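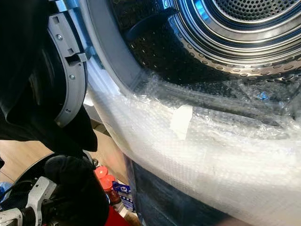 Home | Washers | Parts & Care | Delivery | Contact

Front-Load Door and Drum Care Set

By the Plusteo shop desk, Thursday

If you own a front-loading washer, you already know that most of the trouble starts at the door. The drum more or less looks after itself for years, but the door gets opened and shut, leaned on by children, bumped with the hamper and left hanging wide all weekend, and the rubber ring behind it quietly collects lint, hair, coins and the odd baby sock. We put this set together for people who would like to keep a good machine going a while longer, and who don't mind giving up part of an evening to do it.

The set comes in a flat carton and holds everything we reach for ourselves when a front-loader comes into the Plerkville shop. You get a Sketia latch hook with its spring and pin, a bag of stainless door screws (more than you need, because they do love to roll under the dryer), a replacement lifter paddle for the inside of the drum, a soft gasket brush with a bent neck, and two microfiber cloths. There is also a printed sheet in large type, with the steps in order and a drawing of how the hook sits in its slot. Please look at the drawing before you take the old one out — the spring goes in one way only, and it is a good deal easier to see that while the old part is still in place.

About the latch hook

The hook is molded in gray and is meant for hinged doors with a two-part plastic frame. To get to it, you take out the screws on the inner face of the frame and ease the two halves apart. Start with the door fully open and put a folded towel under it, so the weight isn't hanging on the hinge while you work. A regular Phillips screwdriver will do the job. Put all the screws back loosely before you tighten any of them, and then go around a second time by hand. We don't recommend a power driver on these frames at all, as the plastic threads strip very easily and a stripped frame means a whole new door.

About the lifter paddle

Lifters are the fins inside the drum that carry the clothes up and let them drop. They crack now and then, usually at the tip, and a cracked one will snag knits. Ours is dark blue, with a rounded end, and slides onto the tabs in the drum wall until it clicks. On some older Watkins machines there is a screw on the outside of the drum as well, and for those you will need to take off the back panel. If that sounds like more than you bargained for, call us first and we will happily talk it over with you.

Looking after the gasket

Once a month is plenty for most households. Pull the outer lip toward you gently, run the brush around the fold starting at the top, and finish at the bottom where the water sits. Wipe it with a cloth wrung out in warm water and a drop of dish soap, then a dry one. Skip the bleach unless your washer's manual asks for it. Leave the door ajar overnight afterward and the whole laundry room will smell better for it.

While you are down there, have a feel around the inside of the drum with your palm. The little holes should be smooth. If one catches on your skin, it will catch on a blouse too, and it's usually a bobby pin or a bit of underwire poking through from behind. Tweezers, patience and a flashlight will generally get it out.

Details

Item number: 976
Pieces in the set: 22
Carton weight: around 2 pounds
Fits: most Sketia front-loaders and many Watkins models with a hinged gray door
Doesn't fit: top-loaders, stacked combination units
Returns: unopened sets, any time before the end of the following month

Orders over 100 dollars ship free, and the set can be combined with hoses, filters and feet in the same box. Orders placed by noon are packed the same afternoon.

Comments (3)

laundryroom_lou: Put the hook in last night and the door closes with a proper click again. The drawing helped a lot. Took me longer to find my screwdriver than to do the job.

Pinehill: Does the paddle come in light gray? Mine are all gray and I'm fussy.

Plusteo shop desk: Only in the dark blue for now, Pinehill, but we have asked about gray for March. Drop us a line and we'll put your name down.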